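About Drarnedora

Drarnedora helps small and mid-sized organizations plan and budget for automation equipment. We do not sell robots and we take no commission from those who do. Our clients are mostly packing firms, repair shops, laundries and teaching labs that have been told they need an arm or two and want to know what the whole job will cost before they sign for it.

The company was set up by Darragh Carroll and Oisín Scanlon, who had both worked in purchasing at Mac Mathúna. Darragh handles cost models and supplier terms. Oisín runs the bench and writes the technical half of every report. Our office and workshop share one building in Bitham.

What we do

Most of our work is a planning study. A study starts with the task, described in plain steps, and ends with an equipment list, a floor plan, a power and network plan, and a budget by quarter. We price the arm last. In a typical study the arm is less than half of the first-year spend, and the remainder goes to grippers, mounts, guarding, cabling, spare parts, training and the hours needed to get data or programs into the system.

Those hours are the line most often left out of a budget. A client planning to train a system by demonstration has to pay people to do the task many times over, with tools that can be tracked. We cost this work by the finished demonstration, including setup, resets and rejected takes. On our bench we work with soft goods and open racks, as these are slow to handle and tend to set the upper end of the estimate.
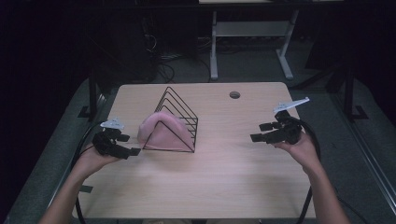 Rates measured on a bench do not carry straight over to a production floor. We apply a correction for operator fatigue and another for changeover, and both are stated in the report so that a client can replace them with its own figures. Our largest study so far, for Susodis, was based on 2,973 demonstrations. Its cost tables were revised twice after the first issue, once for freight and once for a change in gripper finger life.

How we budget

Each budget is split into fixed, recurring and consumable costs. Fixed costs cover arms, frames, benches, controllers and installation. Recurring costs cover service plans, software licenses, floor space and staff time. Consumables cover finger pads, cables, tape, markers and test items. Cables get their own line. They are cheap to buy, but the labor of routing and replacing them is not, and hand-held tools wear them faster than fixed ones.

We carry a contingency of almost 20 percent on first installations and less on repeat ones. Lead times are taken from written quotes only. Where a quote is older than two months, we ask the supplier to confirm it before the figure goes into a report.

We compare lease and purchase on the same sheet, over the same period, with resale value set to zero unless the client has a buyer in writing.

What we do not do

We do not certify safety systems, write control software or act as an installer. If a study shows that a task should stay manual for now, the report says so and lists the prices or rates that would have to change. The fee is the same in either case.

Working with us

New studies are scoped by phone, followed by a site visit. Please have a floor plan, the current labor hours for the task and any quotes already received. The study calendar is set each July for the coming year, with a few places held back for short reviews of existing quotes. Inquiries go to Darragh Carroll for budgets and leases, and to Oisín Scanlon for bench work and equipment lists.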